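Nazanin Shahbazi
Fil : l'escalier de la tour de Husberg
Dernière mise à jour : juillet, 18 h 40

1/ La tour nord du château de Husberg est rouverte à la visite. Je l'ai montée ce matin, carnet en main. Notes sur l'accès, l'escalier, la charpente et ce que l'on voit depuis la galerie. Pour l'histoire de la famille, voir le panneau de la cour, correct dans l'ensemble.

2/ Accès. Depuis la gare, prendre la rue de Lutar jusqu'à la poterne basse. La grande grille reste fermée hors des jours de marché. Entrée de la tour par la cour intérieure, deuxième porte après le puits. Premier départ à 9 h 30, billet distinct de celui du logis.

3/ L'escalier est une vis à noyau plein, montant à droite. Marches portant noyau, taillées d'un seul bloc dans la partie basse. Le giron se réduit nettement au-dessus du premier palier. Main courante en corde côté mur, absente dans la dernière volée.

4/ Au premier palier, porte murée. Le piédroit gauche a gardé son chanfrein, le droit a été repris au mortier de ciment. Elle donnait sur le chemin de ronde, démoli de ce côté. On en lit encore les corbeaux depuis la cour, sous la ligne des fenêtres.

5/ Marques lapidaires : une équerre et un chevron, répétés sur tout le fût jusqu'à la chambre haute. Au-dessus, plus aucune marque et changement de calcaire, grain plus fin, teinte plus grise. J'y vois une reprise du couronnement. Le guide parle d'un chantier unique, je n'ai pas trouvé sur quoi il s'appuie.

6/ Chambre haute. Voûte d'ogives à clef nue, enduit récent. La cheminée est bouchée mais le manteau est d'origine. Deux coussièges dans l'embrasure sud, celui de l'ouest très usé. L'éclairage a été placé au sol, ce qui gêne la lecture des nervures.

7/ Charpente visible par une trappe vitrée. Chevrons formant fermes, assemblages à mi-bois, marquage au ciseau en chiffres romains. Plusieurs pièces de remploi avec mortaises vides. La vitre est rayée, prévoir une lampe de poche.

8/ Altitude de la galerie : 489 m selon la plaque scellée au parapet. Le dépliant de l'accueil ne donne que celle de la cour et ne le précise pas, d'où la confusion que l'on retrouve sur plusieurs sites de randonnée.

9/ Vue au nord : la vallée, les deux ponts, puis la crête de Runduteo, cotée 758 m. La table d'orientation lui donne un autre nom, celui du hameau en contrebas. Par temps brumeux la crête disparaît la première. Bonne lumière avant 11 h, contre-jour ensuite côté sud.

10/ Vue à l'est : les toits du bourg. L'alignement des pignons suit encore le tracé du fossé comblé, ce qui ne se perçoit pas depuis la rue. Le seul bâtiment hors trame est la halle, implantée de biais sur l'ancienne lice.

11/ Vue à l'ouest : masquée en partie par les tilleuls de la terrasse. Le pavillon Gunnlaugsson se devine derrière, toiture à l'impériale, girouette tordue. Il ne se visite pas. Le mur de soutènement de la terrasse présente un ventre au droit du troisième contrefort, avec des témoins en plâtre posés dessus.

12/ Pour le dessin : la galerie est étroite, pas de trépied ni de chevalet. Un carnet tenu à la main suffit. J'ai relevé le profil de la corniche (cavet, listel, tore) et la section d'un merlon. Mise au propre le mois prochain.

13/ Descente par le même escalier, croisement impossible dans la dernière volée. L'agent du bas règle les passages à la voix. Compter une attente en haut si un groupe est engagé. Les semelles lisses sont à éviter, les marches basses sont polies.

14/ Correction à mon fil précédent : la chapelle basse a bien un chevet plat. J'avais écrit « abside » d'après un vieux plan, qui figure un état projeté. Merci à ceux qui l'ont signalé.

15/ Sources utilisées : la notice affichée à l'accueil, le plan de la cour, mes relevés. Je n'ai pas eu accès au dossier de restauration. Si quelqu'un dispose d'une coupe de la tour antérieure à la reprise du couronnement, je suis preneuse.

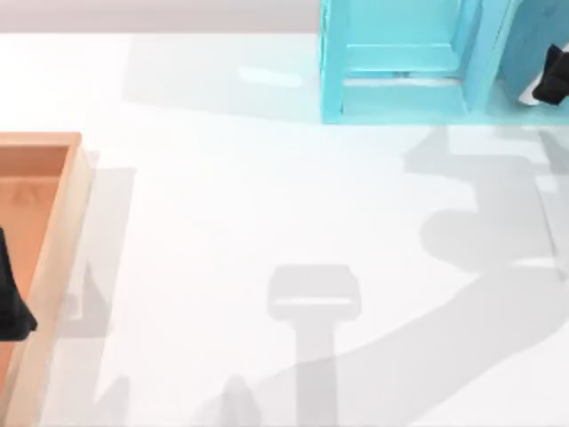
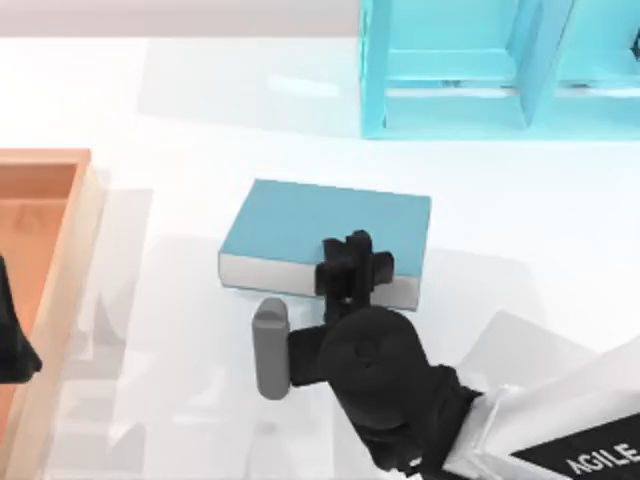
Meuble turquoise, puis livre bleu sarcelle fermé. Images de synthèse.

16/ Prochain fil : le lavoir et la conduite qui l'alimente depuis le plateau. Le captage est sur un terrain privé, j'attends l'autorisation.

Fils récents
La poterne basse de Husberg et ses deux états
Rue de Lutar : enseignes et linteaux
Monter à Runduteo par le versant nord
Le pavillon Gunnlaugsson vu de l'extérieur
La chapelle basse, notes de visite

Contact | © Nazanin Shahbazi | Haut de page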